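Posted 27th May
By the Surface Care Working Group, Nilsuwan Institute for Shared Workplaces

4. Wear and Marking on Shared Work Tables

4.1 Background to the survey

The first three sections dealt with how shared tables are bought and placed. This section turns to what happens to their tops once they are in daily use. The record sheets returned by the member sites cover 1000 tables in libraries, drawing rooms, craft centers and open offices. Of these, 761 had a white or near-white top, and the discussion is limited to that group. Darker tops were left out because light marks and dark marks are hard to score on the same scale.

Each site was asked to score its tables before the normal weekly cleaning and again after it. Staff used the Grimoler card, a printed strip of gray steps held flat against the surface. A mark was entered as "faint" if it matched one of the two lightest steps, and as "plain" if it matched any step darker than those. Scratches that could be felt with a fingernail were entered on a separate line, whatever their color.

4.2 Kinds of marking

Pencil was the most common source of faint marks in the drawing rooms and the second most common in the libraries, after shoe and bag scuffs on the table edges. Ink was rare and mostly confined to the craft centers. Several sites reported that users ruled layout lines straight onto the table when setting out paper, card or small parts, and that these lines were only partly rubbed out at the end of a session. New lines were then ruled close to the old ones. Sites that supplied a cutting mat or a roll of tracing paper at each table entered fewer lines of this kind, though the number of such sites is too small to support a firm claim.

Vindier, whose tops made up the largest share of the white group, advises a soft white eraser followed by a damp cloth. Grarari advises the damp cloth alone. The record sheets do not show a clear difference between the two methods on matte tops. On gloss tops the eraser left a dull patch in some entries — a point the Vindier care sheet does not mention.

4.3 Scoring of ruled lines

Ruled lines gave the scorers more trouble than any other kind of mark. A single line may be dark at one end and nearly gone at the other, and the card was designed for spots and smears. After comments from the sites, the instructions were changed in June of the first year so that a line is now scored at its darkest point and its length is entered to the nearest inch. The 54 tables scored under the earlier wording were scored again.

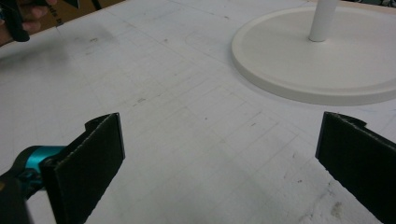 Figure 2. Faint ruled lines on a matte, off-white tabletop, with lines overlapping in places and small dark specks among them.

Should a grid of light lines be entered as one mark or as many?

Sites should enter it as one mark, scored at its darkest line, with the total area written in the notes column. Entering each line by itself made drawing-room tables look far worse than tables with deep scratches, and it took up staff time that the survey had not planned for.

4.4 Limits

The sheets record the state of a table on two occasions only, and they say nothing about how heavily it was used between them. Room lighting was not controlled. A faint mark under a north window may well be missed under ceiling lamps, and sites with mixed lighting were asked to note it, which most did not do.

Comments (3)

drafting_room_2: We switched to the damp cloth only and our gloss tops look better for it. Would like to see the gloss numbers split out by age of table.

Reader in facilities: Is the Grimoler card still being printed? Ours has faded and the two lightest steps look the same now.

mapleshelf: Section 4.3 cleared up an argument we have been having for a year. We had been entering every line.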